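9/13/18

# Brush rack with dragon-head crossbar — gallery notes

The rack came in with a box of desk items from the Heldale house sale, listed as lot 113. It had been stored in a cabinet for about 30 years, and the family had no paperwork for it. Corina Fankhauser did the first inspection and wrote the condition sheet. Érica Damasceno handled the brushes and the cleaning tests.

A rack of this type holds brushes by the cap end, with the tips pointing down. Water drains away from the ferrule and the hair keeps its shape as it dries. A brush left standing in a jar, tip up, holds water at the root, and the glue there fails first. The hooks matter for the same reason. A bent hook lets the brush lean on its neighbor and the two shafts rub.

Posts and crossbar were checked for play by hand before anything was hung. No adhesive was added. The surface was dusted with a soft goat-hair brush, then wiped once with a dry cotton cloth. Wax was left off pending a second opinion on the existing finish. Worn areas on the posts are recorded as wear and will stay as they are.

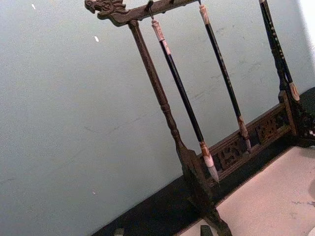

*Dragon-head end of the crossbar, turned left post, and three hanging brushes with black shafts.*

The dragon head is carved with a ridged snout and a raised crest. Dust collects behind the curled features, and a dry brush gets most of it out. Cotton swabs leave fibers on the edges of the carving and were dropped after the first try.

The post has a long plain shaft, with the collar and ring moldings kept low. Below the rings it widens to a squared block at the foot. Turned rings are hard to wipe evenly. Work around the post, never up and down, and turn the cloth often.

The caps and ferrules are pale with brownish veining. The material has not been identified. Bone and stone are both possible, and the sheet reads "carved material, veined" until it has been looked at under magnification. Until then no water or solvent goes near these parts.

The shafts do not match. One is plain gloss black, and the others carry small light or gold-toned marks. Érica logged them as separate entries under one lot number. Whether they were sold as a set is an open question, and the veined fittings alone do not settle it.

Handling notes for anyone moving the rack:

- Take the brushes off first and lay them flat, 5 cm apart, on unbleached tissue.
- Lift the rack by the base, with both hands. Do not use the crossbar as a handle.
- Keep the dragon-head end clear of door frames.
- Rehang the brushes in the same order, left to right.

Storage is a Plamilance tray box, padded at the crossbar ends. The Wyss box tried earlier was 10 mm too short and pressed on the carving.

Next check is in October — hooks, post joints, and the tips of all the brushes. Corina has the sheet.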